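# Thursday, Bench 2

Nayara Godoy had the key to the repair room because Dirceu Lopes had given it to her in April, the week his hip got bad. He had told her it was for emergencies. She used it every morning at a quarter to seven.

The room was on the second floor of the old Bastos building, over the place that cut glass. It had a sink, a coat rack, and shelves up to the ceiling. The jobs came in through a hatch in the door with a ticket tied to each one. Most of them were toys and small kitchen things. People in that town didn't like to throw out anything that had once lit up.

Ticket 658 had been on the shelf since before she started. The customer's name was Daiane Rangel, and the fault was written as "used to sing." Under that, in Dirceu's handwriting, it said "wait for me."

On Thursday she took it down.

She didn't have a good reason. The other tickets that morning were a kettle and two clocks, and she had finished the kettle. Dirceu was supposed to come back on the following Monday, and he had been supposed to come back on the Monday before that too. She put a clean sheet of paper in the tray, the way he had taught her, and untied the string from the box.

It was a Dindeo. She remembered them from when she was small. A cousin of hers had owned one and had not let anyone hold it. You pressed it and it played a song, and if you held the button down long enough it played back whatever you had said to it. The company had gone under years ago and there were no parts.

She took out the screws and put them in a bottle cap. Then she lifted the board out and set it on the paper. She snipped the old wires away and laid them down next to it.

The stairs creaked. It was too early for the glass people, who came in at nine.

"You've got the light on," said Marcelino Lopes. He was Dirceu's younger brother and he was carrying his hat. He looked at the tray and then he looked at the shelf, where there was a gap.

"I was going to put it back," Nayara said.

"Is it bad?"

"I don't know yet. I only just got it open."

Marcelino sat down on the stool by the sink. He was a big man and he sat with his knees apart and the hat hanging between them. He asked if he could look, and she moved over so he could see past her shoulder.

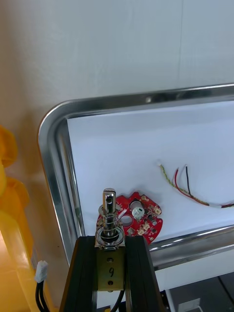

## What Marcelino Said

"It's smaller than I thought," he said. "I figured there'd be more to it."

"There usually isn't much in them."

He nodded. He seemed to be working up to something, so she picked up a cloth and wiped her hands, though they were clean.

"You know who Daiane Rangel is?"

"She's on the ticket."

"She was going to marry him. This is a long time back. She moved to Bornala for a job, and he was going to follow her when he'd sold the shop, and then he didn't sell the shop." He turned the hat over. "She brought that in last winter. Walked right up to the hatch. He told me he thought he was having a stroke."

"What did she say?"

"She said it used to sing. What else would she say? There was a line."

Nayara looked at the red board on its paper. She had thought the note meant that the job was difficult. She had been a little insulted by it.

"Did he ever open it?" she asked.

"You'd know better than me. Did it look opened?"

She thought about the screws. They had all been tight, and there had been dust in the slots. "No," she said.

"Well, then." Marcelino put the hat on his knee. "He's not coming Monday. That's what I came up to tell you. He's all right. The doctor wants him off stairs, and this place is nothing but stairs. He's going to stay with me out in Pikcombe. He says you should have the bench, and I'm supposed to bring him his good pliers and his radio."

She found the pliers and wrapped them in a towel. The radio was on the top shelf and she had to stand on the stool for it, so Marcelino got up and held her elbow. He smelled like the bus.

"What do I do about that?" she said, when she was down again. She meant the tray.

"Can you fix it?"

"Maybe. I'd want new wire. If the trouble is on the board, then I probably can't."

"So try the wire."

"The note says wait for him."

Marcelino thought about it. He took longer than she expected. Downstairs a door opened and somebody began dragging something heavy across the floor.

"He's got a table at my house," he said. "It's a good table. It's right by the window."

Nayara got out a second sheet of paper. She folded the board into it, then the wires, and put them back in the box with the rest of the toy. The bottle cap wouldn't stay level, so she tipped the screws into an envelope and wrote 658 on the front. She cut a length of new wire from the spool and put that in too. Then she tied the string the way it had been tied before, with the ticket on the outside.

"Tell him I opened it," she said.

"You want me to tell him that?"

"He'll see it anyway."

Marcelino put the box in his coat pocket, where it made a lump, and took the radio under one arm and the pliers in his hand. At the door he remembered his hat and had to come back for it. She set it on his head for him.

When he had gone she rinsed the cup Dirceu always used and hung it up. Cauã Conceição from the glass place came by a little after nine and asked if she wanted anything from the bakery. She said a roll with cheese, and gave him the money. Then she took down the first of the two clocks.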